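Hakent Support > Two-Arm Bench Kit > Set-up Guide > Section 7

Filed under: Installation and first run

7. Setting up the shelf-sorting task

This section covers the shelf-sorting task supplied with the Hakent two-arm bench kit. Both arms must be bolted down, wired and homed before you start. If the start-up check in Section 6 has not passed, go back and finish it first.

You will need the shelf board and its two side supports, the coloured container set, a 4 mm hex key, a tape measure and the laptop with Cusi installed. Cusi is the control program. It must be version 16 or later, as older versions do not have the shelf task in the menu.

7.1 Fitting and checking the shelf

1. Press the stop button and leave it pressed in.

2. Slide the two side supports on to the rear rail. Leave the bolts finger-tight.

3. Lower the board on to the supports and tighten the board screws first, then the support bolts.

4. Measure from the bench top to the underside of the board at both ends. The two readings should match. The arms can be set to any shelf height up to 200 mm, but they can't allow for a board that slopes.

5. Enter the height in Cusi under Task > Shelf > Height.

CAUTION: Do not lean on the board. It is made to carry the containers only.

7.2 Placing the containers

6. Set the containers out on the shelf by colour. Short and tall containers can be mixed within a colour.

7. Leave a finger's width between neighbours. The gripper needs this space on both sides to close.

8. Lay the pick-up container on its side on the bench top, within reach of at least one arm. It may point in any direction.
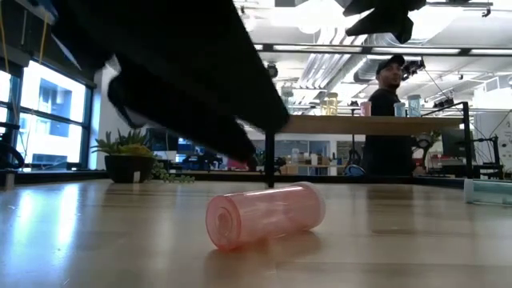 Eliécer Salazar

The bench top may be bare wood, as supplied, or covered with a matt sheet. Bare wood with a gloss finish reflects windows and people, and see-through containers on a shiny surface are harder for the vision software to find. If Cusi reports "object not found" more than once in a row, try the following in order:

- Close the blinds on the brightest side of the room.
- Go to Vision > Surface and choose Gloss.
- Run the colour check again (Section 5.4).
- Lay the matt sheet, item 16 in the parts list.

Note: Changing the surface setting clears the saved colour check. You will be asked to repeat it before the next run.

Keep people out of reach of the arms whenever the stop button is released. Standing behind the shelf is allowed only while the arms are held in pause. The amber light on the base shows pause; a green light means the arms may move at any time.

7.3 Setting the meeting point

The shelf task can be run with one arm or two. With two arms, one picks the container up and may pass it to the other near the middle of the bench. The place where they pass is called the meeting point.

9. In Cusi, open Task > Shelf > Two arms.

10. Set the speed to Slow. Leave it there until you have finished this section.

11. Choose Guide by hand. Move each gripper to the middle of the bench until the fingertips are a short distance apart, then press Save on each side.

12. Turn the wrist of the receiving arm by 90 degrees, so that the two sets of fingers will not meet flat on. Press Save again.

13. Look at the cable loops above both wrists. They should stand clear of the fingers and of the other arm. Move the cable clips along the forearm if they don't.

CAUTION: Cable loops shift as the wrist turns. Repeat step 13 after any change to the meeting point.

14. Stand clear, release the stop button and press Step. The arms will carry out one move each time you press it. Go through the whole task in this way at least once before pressing Run.
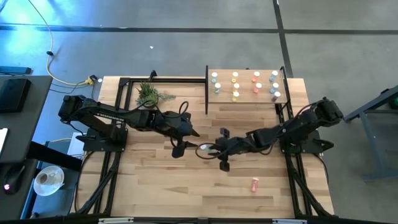

Nantana Yensuk: We had trouble with step 12 on our kit. The angle saved correctly on the left arm but went back to zero on the right after a restart. Celtgate, who supplied ours, told us to save the right arm first and then the left, and it has held since. Could the guide mention the order?

Reply from Hakent Support: Yes. The fault is in the early releases of Cusi 16. Save the right arm first, or install the current update, where the order no longer matters. The steps above will be changed at the next revision.

7.4 If a run stops part way

If an arm stops while holding a container, put your hand under the container before choosing Open gripper. Do not pull it out of the fingers.

Error 7 means the two arms asked for the same space. Choose Back off on one arm only, then repeat steps 11 to 13.

Error 9 means the shelf height does not match the saved value. Measure it again as in step 4.

If you use Zalberg soft fingertips in place of the standard ones, set the grip force to Low before the first run. The standard setting will squash them out of shape.

Previous: 6. Start-up check | Next: 8. Recording and replaying a task | Parts list | Downloads

Hakent Support, contact us through your account page. All rights reserved. Back to top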